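Stain notes: tannin on white table linen

Several members of the Staltside linen exchange wrote in after the November mailing to ask why coffee and tea marks come back after a cloth has been washed, dried and folded. The short answer is residue. Tannin that has not been fully released from the fiber darkens with heat, and a hot iron will bring up a mark that was invisible on the line. Dryer heat does the same thing more slowly.

Cotton and linen behave differently in the first hour. Linen takes up liquid faster and spreads it wider, so the mark is paler and has a harder outer ring. Cotton holds the spill closer to where it landed. In both cases the ring is the difficult part, and treatment should start outside it and work inward.
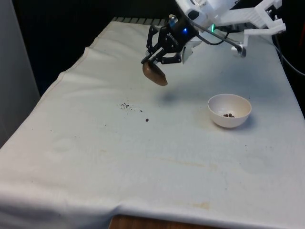

Bar soap should be kept away from tannin marks. True soap, made from fat and lye, can set them, and a good deal of what is sold as gentle laundry soap falls in that category. Use a liquid detergent instead and check the label for the word "soap" among the first ingredients. Brown objects handled over a white cloth, such as the rounded scoop in the photo, are worth a quick test before they go on the table for a long meal: press a damp white rag against the surface for a minute and look for color. Finishes that pass when dry may still transfer when wet.

For fresh marks, flush from the back of the fabric with cool water, apply detergent, and leave it for 2 hours before washing. For old marks, soak overnight in oxygen bleach at the strength given on the package. Chlorine bleach weakens linen and should not be used on anything with hand stitching.

Ximena Toledo tested the overnight soak on a set of hemmed cotton cloths and reports that one soak cleared the tea but left a faint coffee ring. A second soak removed it. She air dried between soaks and did not iron until the end.

Torquil Cairns is still collecting results for berry stains. Send him the fiber, the age of the mark and the water temperature used. Swatches can be left at the exchange desk on Saturday, labeled and bagged.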